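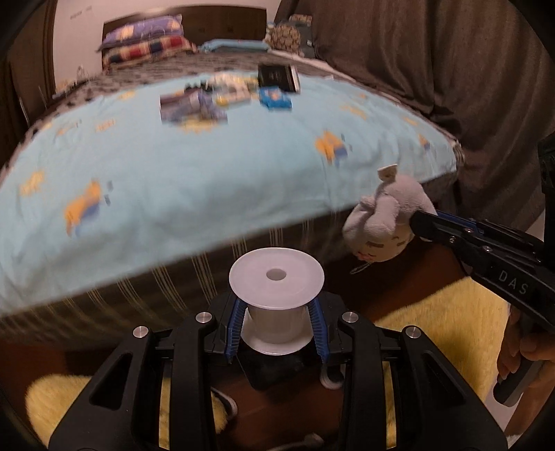 Sewing with Luvisa: your questions answered

I get asked the same things again and again, so I've put my answers on one page. Last updated August 2020.

Do you post outside the UK?

Not at the moment, sorry! I tried it in April and two parcels went missing, so for now it's UK only. If you live near Tallham you can pick up from my door for free – just tick the box at checkout.

How long will my order take?

I pack everything myself, usually within 3 working days. Kits take a bit longer as I cut the fabric to order.

What's in the Groton apron kit?

Fabric, tape for the ties, a paper pattern and my instructions (12 steps, with drawings). You'll need your own thread, scissors and pins.

Can I make the Cuesta bag if I've never sewn before?

I'd do the apron first. The Cuesta has a zip and a lining, and I unpicked my own first one more times than I'd like to admit. If you can sew a straight line and you're patient, though, go for it!

My thread keeps snapping. Help!

Take it all out and thread the machine again with the foot up. That sorts it nine times out of ten for me. After that, try a new needle – I change mine every 6 hours or so of sewing.

Is there a minimum for free postage?

Yes, £59. Gift vouchers don't count towards it.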